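Visit report: Gimham, October

Purpose of the visit: to compare two-finger grippers and wrist cameras on the conveyor sorting cell before we commit the spring budget. Two of us went, myself and Serpil Çınar. Our host was Hilkka Kauppinen, who runs the handling lab on the first floor of the Gimham site.

## Arrival and set-up

Sign-in took longer than it should have. The loading door is on the far side of the building from the car park, and our flight case had to go round by the service road. We were at the bench by ten.

Gimham runs three cells in that room. Two are built on industrial arms behind guarding and were busy with a customer trial, so we saw them only from the walkway. The third is the small dual-arm cell, and we had it until four in the afternoon.

Three finger sets were on the list:

- Flovbridge, long tapered fingers, parallel closing
- Plistier, short fingers with a replaceable pad
- Solís, the same stroke as the Flovbridge but with a compliant tip

The controller was the same for all three, as was the gripping force, which we left at the lab's default. Each set was given 200 picks from the belt, making 600 for the day. A pick counted as good if the part was lifted, carried and released inside the correct bin without a second attempt. Parts landing on a bin wall were failures even if they then fell the right way.

## The belt runs

The task is plain. Orange blocks come down the belt, an arm takes one, and it goes in the yellow bin or the red bin according to the instruction given at the start of the cycle. The bins stand side by side and touching, which makes the release more demanding than the pick. A few millimetres of error at the wrist puts the part over the seam.
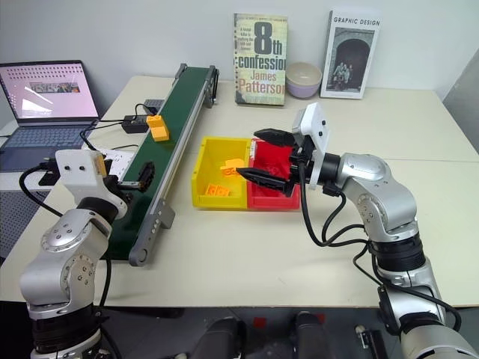
Serpil objected to the bin layout at this point. Her view was that touching bins punish long fingers unfairly, as the open span is nearly as wide as the margin for error, and that our own line has a gap between trays in any case. Hilkka replied that the layout had been the same for every gripper tested at Gimham and she would sooner keep the comparison than flatter one product. We kept the layout and agreed to note the objection.

Results for the day were as follows.

| Finger set | Picks | Good |
|---|---|---|
| Flovbridge | 200 | 179 |
| Plistier | 200 | 168 |
| Solís | 200 | 186 |

Most of the Flovbridge failures were at release. The part stayed on one finger for a moment after opening and dropped late. The reach is useful, though: it could take a block sitting close to the side rail without the wrist coming down near the belt.

The Plistier set was the reverse. Release was clean, but the short fingers brought the wrist low and the approach had to be slowed near the rails. Two pads came loose during the session and were pressed back on by hand. The makers supply an adhesive for this and we did not have any.

Solís gave the best figure and the least repeatable placement. The compliant tip lets the part rotate as it is lifted. For dropping into a tray this is acceptable. For anything that has to be placed in a fixture it would not be.

## Cameras

Each arm carries its camera on a white mount at the wrist. We had expected to spend an hour on this and spent nearly two. With the long fingers fitted, the fingertips occupy part of the wrist view throughout the approach, and the detector had been trained with the short set. Hilkka's group collected 214 extra frames with the long fingers on and retrained over lunch. The afternoon runs used the new model for all three sets, so the morning's Flovbridge figures were discarded and that set was run again in full.

Exposure was fixed. With it on automatic, the white tabletop pulled the image dark and the edges of the blocks were harder to find.

Cabling is the weak point of the cell. The bundles run along the outside of the arms, and at full wrist rotation the right one pulled tight enough to trip the torque limit. It happened twice. A longer loop at the wrist cured it for the rest of the day, but on our own bench I would want proper clips.

## Actions

1. Ask Solís for a stiffer tip in the same length.
2. Repeat the Flovbridge run at home with a gap between trays, as Serpil requested.
3. Get a price for the Plistier pads with adhesive included.
4. Request the retrained detector from Gimham. Hilkka has agreed in principle, subject to their licence terms.

The loan fingers go back to Gimham by the end of the month. The Flovbridge set is in the grey case under the bench, with its screws taped inside the lid.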